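How to Change the Bulbs Under a Mezzanine Without Making It Your Whole Weekend

Posted May 31, 2026, filed under Buildings, Reluctantly

If you rent or run a room with an upper floor wrapped around the middle of it, you already know the lights come in two populations. There are the ones under the mezzanine, which a reasonable adult can reach from a stepladder, and there are the ones in the high ceiling, which were installed by somebody who never expected to meet them again.

I look after a room like this for Hollatero. When I took it over, the handover notes ran to one page and the word "lights" appeared on it with a question mark. What follows is the method Araba Gyamfi and I have settled on since, minus the bits where we stood around with our hands on our hips.

Before you start

Do it in daylight. You are going to switch the lights off, and it is surprising how many people plan this job for seven in the evening.

Find the panel and work out which breaker feeds what. Ours is labeled in pencil, by an optimist. Switch one off, walk out onto the floor, look up, walk back, write it down. Bring a second person and shouting will replace most of the walking. Keep the finished list inside the panel door.

Then make a map. Any rough sketch will do: outline of the room, line of the railing, pillar, and a circle or a rectangle for each fitting depending on its shape. Round and rectangular fittings nearly always take different parts, and you don't want to learn this with one arm in the ceiling.

Step 1: Look from the floor

Turn everything on and stand in the middle of the room. Mark the dead ones on the map, then the flickering ones, then the ones that have gone a funny color. Hold your phone up and take a picture of each fitting you can't reach. Zooming in on a photo is a lot more comfortable than climbing up to squint.

Step 2: Do the low ones first

The fittings on the underside of the upper floor are your practice round. Breaker off, and wait for the fitting to cool. Put the ladder beneath the light, beside it is no good, and if you find yourself leaning, climb down and move it. Wagner Prado has a theory that moving a ladder takes longer than leaning. Wagner has also been to urgent care.

Some covers twist and some are held by clips. If a cover won't twist, stop twisting it. Look for a small tab or a screw on the rim. Wash the cover while you have it down and let it dry completely before it goes back up. Half of our "dim" lights were perfectly healthy and wearing a sweater of dust.

Step 3: Read the old part

Take the old bulb or tube with you when you buy the new one. Do not copy the numbers onto your hand. Match the base, the wattage limit printed in the fitting, and the color temperature. That last one gets skipped, and then you have one corner that looks like a dentist's office.

If the fitting is a sealed LED unit, there's no bulb to change. The whole thing gets replaced, and that goes to an electrician.

Step 4: The high ones

I will save you an afternoon here. Do not stand a ladder on the mezzanine next to the railing. The railing is the right height for a person whose feet are on the floor. On a ladder, it is the right height for your shins.

A pole changer works for plain exposed bulbs, if you have the patience of a heron. For recessed or covered lights you want a proper work platform and someone trained to use it. We book one every November and save everything for that visit: lights, the high window, whatever is making the noise. One booking costs us $377, so we do not book it for a single bulb. We replace all the high ones together, dead or alive, and keep the live ones as spares for downstairs.

Step 5: Put it back

Breakers on, lights on, look up again. Update the map with the date and the part number. Take the old fluorescent tubes to a recycling point, in the cardboard sleeves the new ones came in. Then put the ladder away. It does not live by the pillar, whatever anyone tells you.
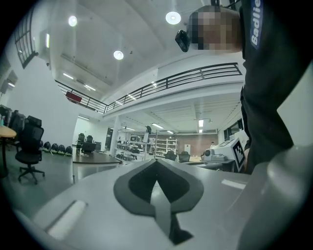
Both populations with the lights on: round ones mostly up high, rectangular ones under the mezzanine.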